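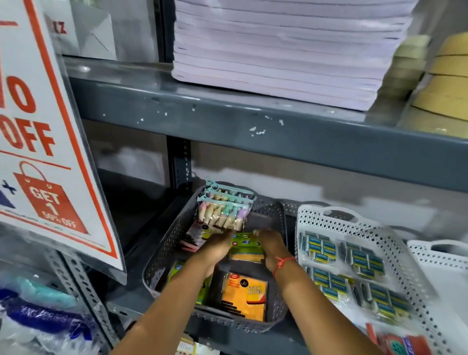 *A sale sign leaning against gray metal shelving.*

Marina Ververidis stopped buying on sale in September. She runs the household accounts for a family of three in Mudmont, and she had kept every receipt for a year in a shoebox. When she sorted them, 30 turned out to be for things still in their packaging.

"I had eight bath towels I'd never washed," she says. "I don't even like the color."

Her rule now is simple. Anything that isn't food goes on a list on the fridge and waits three weeks. If she still wants it, she buys it at whatever it costs that day. Most items get crossed off — a second kettle, a lamp, a set of knives.

Her neighbor Leonidas Michailidis is less strict. He sold appliances at Athanasiadis for years and still shops the markdowns, but he writes down the regular price of what he needs months ahead. Half off the second item, he points out, is a quarter off the pair, and only if you wanted two.

Ververidis gave six of the towels to the animal shelter. The other two are in the bathroom, and she is getting used to the color.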